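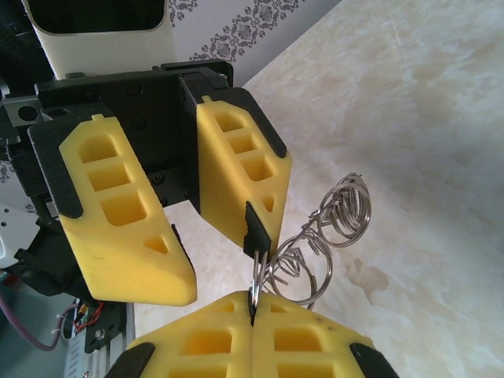 Where can people in Zitasmont take worn springs, split rings and other small metal parts?

From September they can go to the parts counter at Shimada hardware shop, open from 10 in the morning.

The shop has set aside a counter for small metal fittings that often end up in the bin when a lamp, gate latch or key ring breaks. Staff sort them by type and size and sell them singly.

Manager Setsuko Kaneko said the stock came from a closed repair shop in Vollmont and filled 43 drawers.

“Coiled springs are what people ask for most,” she said. “They want one and the packets have ten.”

Mayu Hirose, who mends lamps at home, said she had been ordering springs by post and paying more for delivery than for the parts.

Customers are asked to bring the old piece with them so it can be matched.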